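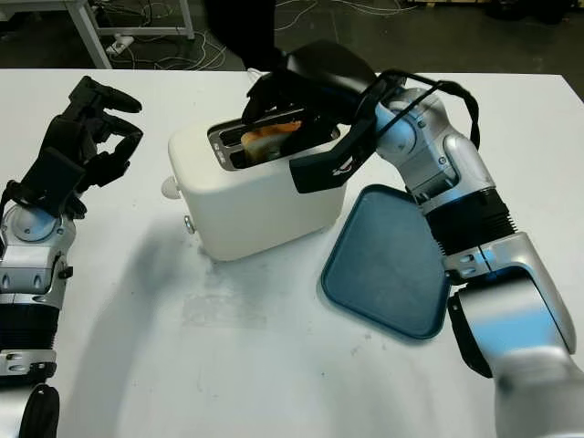

Nii Gyamfi has run the recording sessions at Utmont since September. His group gathers examples for a learning system called Negi, which takes camera images and joint readings and returns arm motion. The current task is toast: remove a slice from a two-slot toaster and put it on a tray.

"The task is short, so the errors are easy to find," Gyamfi said. "If the grasp is bad, you see it in the first second of the recording."

The set stands at 395 recorded episodes, of which 316 were kept. The rest were dropped at review. Gyamfi listed the usual grounds: a slice that broke, a toaster dragged along the table, an operator who stopped to think. Pauses are a particular concern. A system trained on hesitation will copy it, he said, and the pause will then turn up in places where it makes no sense.

Rhys Pirihi reviews the episodes and writes the labels. He works from the head camera first and opens the joint log only when the hand hides the contact point.

"With toast, that is most of the time," Pirihi said. "The fingers come down from above and cover the slot. I mark the grasp from finger current and then check it against the image."
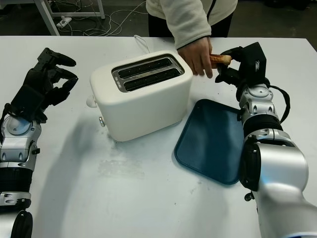 Handovers are labeled as a separate class. Pirihi uses four marks for each one: approach, first contact, shared hold, release. The shared hold is the hard part to bound, he said, as both parties can be touching the slice while only one carries the load. Two reviewers label each handover on their own — if their release marks disagree, the episode goes back in the queue.

The tray angle and toaster position are changed between blocks. Gyamfi does not want them squared to the table. "An early set had everything lined up," he said. "Negi learned the table. We turned the tray and it put the bread where the tray used to be."

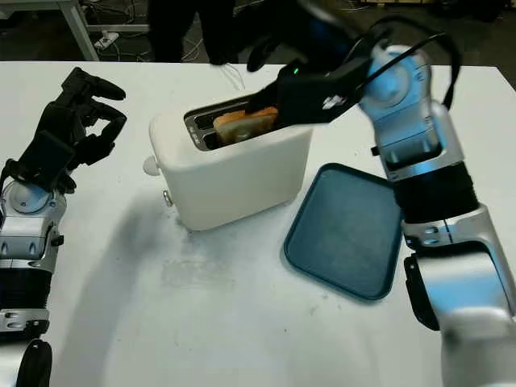 Episodes are stored in Vitix, which keeps the images and the joint log on one clock. Stirkon, the partner on the training side, receives only the kept episodes. Pirihi would like that changed. He wants the dropped ones sent as well, with the reason attached, so that failed grasps can be used to train a separate check.

Gyamfi has not agreed yet. "The reasons were typed in by hand and the wording varies," he said. "Someone has to clean them up first." Pirihi has started on the broken slices.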